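About Dotgate

Dotgate builds calibration benches for current transformers and energy meters. We have 18 people, one loading dock and a coffee machine that has never been within tolerance.

Lena Kalinowski started the company after 15 years of servicing other people's benches, usually at night and usually lying on the floor. Her first design, the Wudorix, put every fuse at waist height. Customers also liked the accuracy, but they mentioned the fuses first.

The Wudorix is still in the catalog. It has since been joined by the Espiritu, a portable reference source that two adults can carry if they are on good terms. Both are assembled, wired and burned in under our own roof in Drudadberg.

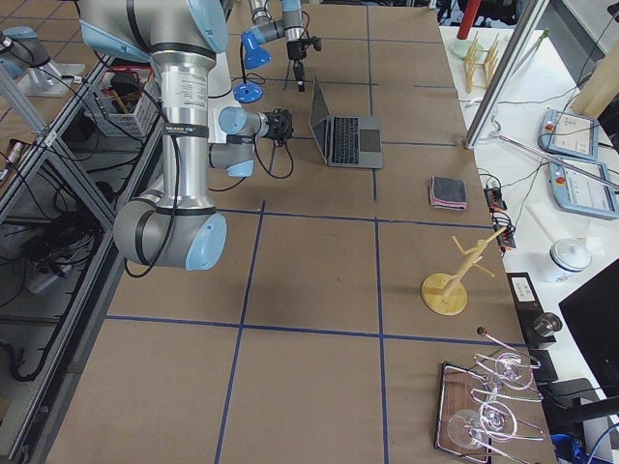

How we work

Send us your test specification, even the embarrassing draft. An engineer will read it and call you with questions, some of them rude. Quotes take nine working days. We have shipped roughly 200 benches this way and still answer the phone for the oldest of them.

Visits

Visitors are welcome by appointment. Please leave pacemakers and magnetic stripe cards out of the high-current bay.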